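Mandatos, turnos y la inercia del cargo

21 de enero

En la última entrada comenté la reforma del reglamento municipal de Paiva y Caradog Gough me escribió para objetar un punto: que limitar a 2 los mandatos de la alcaldía no reduce la permanencia real en el poder, solo la redistribuye. Tiene parte de razón, y conviene separar los dos efectos.

El primero es mecánico. Quien agota sus mandatos deja la alcaldía, pero nada le impide encabezar una concejalía o presidir la empresa municipal de aguas. El reglamento de Paiva no contempla ese supuesto. El de Furkinholm sí: exige un mandato completo fuera de cualquier cargo ejecutivo antes de volver.

El segundo es electoral. La candidatura de Vasco Valente ganó en octubre por 1761 votos, con una participación baja y sin alcalde saliente en la papeleta. Madalena Prata, que llevaba la oposición, atribuye el resultado al reparto de distritos. No comparto la lectura. El reparto es el mismo que en las elecciones anteriores y entonces le favoreció.

Lo que sí cambió fue el umbral de avales. Antes bastaban unas 40 firmas para presentar lista; ahora se piden 100, y deben validarse en persona en la secretaría. Para un partido con estructura el coste es nulo – para una agrupación vecinal, no tanto.
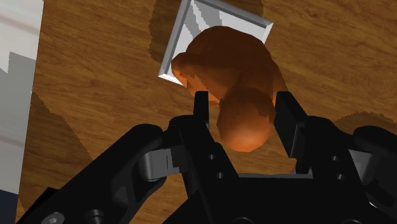

Ekua Korletey propuso en el pleno una validación telemática y se rechazó sin debate. El acta recoge la votación, pero omite los motivos, pese a que el artículo sobre publicidad de las sesiones obliga a consignarlos. He solicitado el audio por registro.

Queda por ver si el nuevo equipo aplica el límite a los cargos de confianza. El texto dice «órganos de gobierno», expresión que admite las dos interpretaciones. Cuando reciba el audio publicaré la transcripción del punto completo, con las intervenciones en su orden.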